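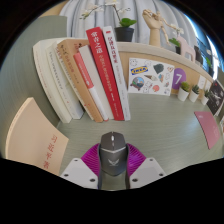

A computer mouse with a winged logo on a desk.

Home News What's On Sport Letters Contact
Search this site Enter keyword Go

Pomstead's old parish maps go online, and anyone can help name the fields

February 2022

More than a century of hand-drawn maps of Pomstead and the farms round it can now be looked at from home, free of charge, and the people behind the project would love you to have a go at reading them!

The collection runs to 189 sheets. Until now the only way to see them was to book a table in the reading room at Prudville, where the larger ones had to be unrolled by two people and held down with bean bags. Now each sheet can be opened on a screen, turned round and enlarged until you can make out single trees, gateposts and, on one lovely map of the river meadows, a tiny inked heron that has no business being there at all.

Scanning started in November and went much faster than planned. Birthe Mogensen, the archivist in charge, said she had set aside the whole winter for the job and was startled to find the last roll on her table before the snowdrops were out.

"I kept stopping to look, which was the only thing slowing us down," she said. "You start by checking a corner for creases and ten minutes later you're following a lane that isn't there any more, wondering who used to walk it."

The next stage is the fun one. Many of the fields have names written across them in small, faded handwriting, and a computer can't make much sense of it. So the maps have been divided into squares, and visitors to the site are asked to pick a square, zoom in and type whatever they think it says. Three people have to agree on a name before it is added to the list. If they don't, it goes to Kiros Gebretsadik, who has spent years with old handwriting and says he is looking forward to the arguments.

The first 400 names came in during the opening week, and there are some real beauties among them. Hungry Piece, Cuckold's Corner, Little Worth and Far Little Worth all lie within a short walk of the church. There is a Pudding Acre on the Kaltgate road (now mostly the garden centre car park) and a strip by the mill called Thirteen Shillings, which may have been the rent. Two neighbouring fields are both called Nearer Field, so presumably it depended which farmhouse you were standing in.

Lindiwe Sithole, who teaches at the primary school, has already tried the site with her class of nine-year-olds. She gave them the square with the school in it, which in those days was a pond.

"They were thrilled," she said. "They wanted to know exactly where the deep end was. One of them worked out it was under the staff room and I don't think I've ever heard a class laugh so much."

Some 1,000 names are thought to be still waiting, and the hardest of them are on the oldest sheets, where damp has got in along the folds. Pascal Janssen, who built the website, says no special skill is needed and that the site works on a phone, though a bigger screen and a mouse make it far easier to follow a wobbly boundary across a page. There is a short practice map to start with, and you can skip any word that defeats you.

People with family farms in the area are especially welcome, as a name that looks like nonsense on paper may still be in use over the breakfast table. One square had been read as "Mobbit", "Nobbit" and "Hobbet" before a farmer's daughter rang up to say it was Nobut, always had been, and her father still keeps his rams in it.

Anyone without a computer can use one at Pomstead library, where Mereana Brunton will be on hand most mornings to get people started. Large paper prints of six of the maps are also on show by the front desk, with pencils and slips for suggestions. The heron is on the second one from the left.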